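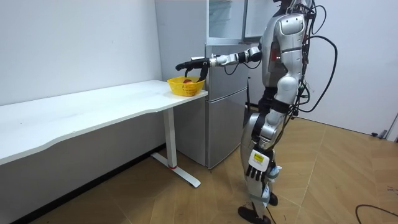 The humanoid at the desk, right hand on the basket.

Grivulness, robot maintenance group
Minutes of the Tuesday meeting

Present: Young-sook Yoon (chair), Su-bin Min, Kenji Marchetti, Noémie Chan (minutes)
Excused: Ok-hee Sung
Start: 9:30

1. Minutes of the last meeting
Accepted with one correction. In item 4 the spare finger tendon was written as ordered. It was only quoted. Su-bin has now placed the order with Skakmont, number 957.

2. Right hand
Su-bin reported that the thumb closes later than the other fingers when the hand starts from fully open. She has calibrated the hand again two times and the delay came back each time. Kenji thinks the fault is in the thumb drive and does not want more calibration before the drive is opened. Young-sook agreed. The hand will be taken off at the wrist, and the connector is to be photographed before it is unplugged.
Until then the grip force stays limited to 50 percent.
Action: Su-bin, Kenji.

3. Cables
The cables at the back of the robot hang in wide loops, and one lies over the floor tiles. Kenji proposed to guide them from above with a light arm. Young-sook would like first a simpler solution, with cable ties at the hip and a cover on the floor. It was agreed to try the simple solution and to speak again after the next service. The ties must leave enough length for the shoulder to move in its full range.
Action: Kenji.

4. Position of the desk
The pick position was taught near the right end of the desk. Noémie asked if the desk feet can be marked on the floor with tape, so that the position is found again after cleaning. Agreed. The surface of the desk has gray smudges and scuffs and will be wiped before the head camera is calibrated.
Action: Noémie.
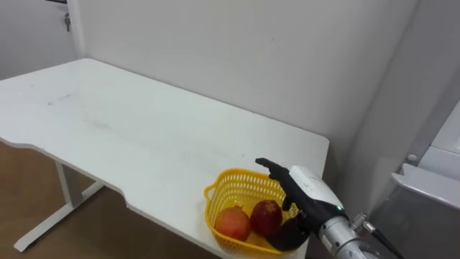
Ok-hee Sung had sent her remarks in writing: she would not teach the finger positions again before the thumb is repaired, as all of this work would have to be done a second time. She also asked that the old values are kept under the name Jendo 531 and not overwritten. The meeting followed her on both points.

5. Service log
The log has 3 entries without a signature. Everyone is asked to look at their own entries and sign. In the future, a joint that was greased is written with its number, as "arm greased" does not help the next person.
Action: all.

6. Other business
The key for the tool drawer is again with Young-sook. The torque driver goes to Ji for checking in July, and Kenji will ask for a replacement for that time.

End: 10:20
Next meeting: same day and time, after the hand is back on the arm.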